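Category: Equipment planning / Gallery

Planning the second assembly cell

We are putting together the equipment request for a second robot cell at our Fomavstead site, and several people outside the group have asked what the money is for. This page collects a couple of pictures from the bench along with notes on the budget. Wenjie Xiao wrote most of the notes, and the full spreadsheet is in the shared planning folder under June.

The request covers one arm, one gripper, two cameras, a table, tagged practice parts and a year of spares. It does not cover the room, the power drop or the network run. Those go through facilities and have their own line.

Tagged parts. The blocks carry printed square markers on more than one face, so that a tag can be read when the part is turned. 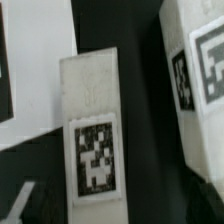

Parts are the cheapest line in the request and the one we got most wrong last time. We ordered 20 blocks for the first cell and expected them to last the year. Blocks get scuffed, tags pick up gray smudges, and a worn tag costs more in lost time than a new block does. The new request asks for 80 blocks up front, with a reorder point at 20. Hesex quoted a lower unit price at 200, but we have nowhere to store that many, and the design may change before we use them.

Tags are a separate line. We print them on plain stock now. Triltus offers a matte label that should hold up better, and we have asked for 5 sample sheets before committing. If the samples are no better than what we have, the line drops out and the money moves to spares.

A wrist camera is on the list as a required item. In the first budget it was optional, and it was bought later as a one-off at a worse price. The fixed camera stays on the list too. Wenjie wants both ordered together so that the mounts and cables arrive in the same shipment.

Arm, gripper and table. The layout for the new cell will follow the one we have – black tabletop, green backdrop, shallow white tray at the front and room behind it for parts lying flat. 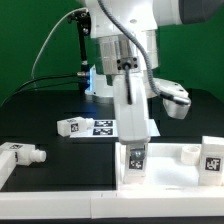
The arm is the largest single cost and there is not much to decide about it. We want the same model so that programs and spare parts carry over. Lead time is the open question. Nechyporuk can deliver sooner but wants payment in full with the order. Hesex will split the payment and is slower. Purchasing prefers the split.

Gripper fingers should be budgeted as consumables. In the old spreadsheet they were listed with the arm as a fixed asset, which meant every replacement needed a signed exception. The new one has a spares line with two sets of fingers and one complete gripper.

Cables are also on the spares line. Please do not cut this to make the total look better. A replacement cable is a small purchase, but waiting for one stops the whole cell.

The table and backdrop can be built in our own shop. The estimate includes material and 20 hours of labor. Trays are included in that figure and will be made to the same drawing as the current ones, with raised walls.

Still open:
– Sample sheets from Triltus
– Written lead time from Nechyporuk
– Whether training is charged to this request or to the department
– Floor space, which depends on when the storage racks are moved

Comments on the spreadsheet should go to Wenjie Xiao before the end of June. Changes to the arm or gripper lines after that will need a new quote, and both suppliers have said their current prices will not be held into the next quarter.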